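Review: Nistusby Kids' Dash race pack

My two enter fun runs the way other people collect parking tickets, so we own a lot of race packs. The Nistusby Kids' Dash pack costs $45 a child and is put together by Enton, who also do the timing. For that you get a shirt, a bib, a timing tag for the shoe, a drink bottle and a medal handed over at the finish. I bought it for both kids in May and we've now had it through race day and a good many washes.

The bib is the best thing in the bag. It's printed on the tear-proof stuff the adults get, it has a space on the back for a parent's phone number, and it comes with four pins that are sharp enough to go through cloth on the first try. My daughter drew 1015 and has since used it as her bedroom door number.

The timing tag I liked less. It loops through the laces with a strip of velcro designed for a foot much larger than a six-year-old's. Hsin-yi Cheng, whose son ran in the same wave, used a hair elastic and recommends it. Ours came off on the grass bend and my son went back for it, which explains his time.

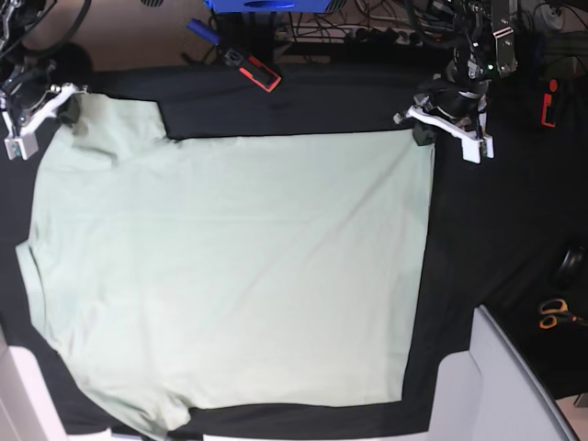
Sizing is where Enton and I part ways. The chart goes by age and ignores the existence of tall children, so order up. Colour is a lottery as well, and the website's "assorted brights" covers a lot of ground. A T-shirt in pale mint green, like the one spread out on the black cloth, looks very fresh before a two-kilometre course with a mud section. I'd want something closer to the colour of the mud.

The fabric itself is decent. It's light, the seams don't rub, and the race logo hasn't peeled off ours yet, which puts it well ahead of the Gallardo shirts from last year. Wash it separately the first time, all the same. Something dark navy-black up against something bright white makes a handsome pair until they share a warm cycle, and then you own two grey things.

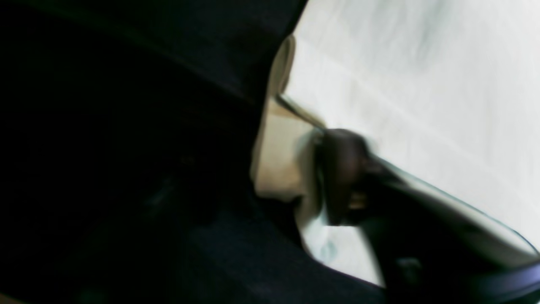
The medal is heavy, loud and on a ribbon long enough to catch on a door handle. Both kids wore theirs to dinner. The drink bottle leaks from the lid if it's tipped past halfway, so it lives in the bathroom now as a bath toy and does that job very well.

Kumiko Hoshino at our running club swears by the Esness pack, at a similar price with no bottle and a better tag. I'll try it next season and complain about that one instead.

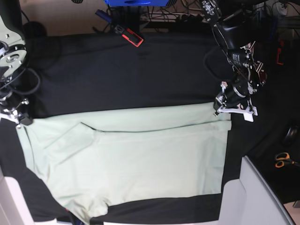 Mint green, spread out and partly folded.

Bib: 5 out of 5
Medal: 4
Shirt: 3, or 4 if your child is the height the chart expects
Timing tag: 2
Bottle: 1, or 5 in the bath

Would I buy it again? They've already asked, so yes.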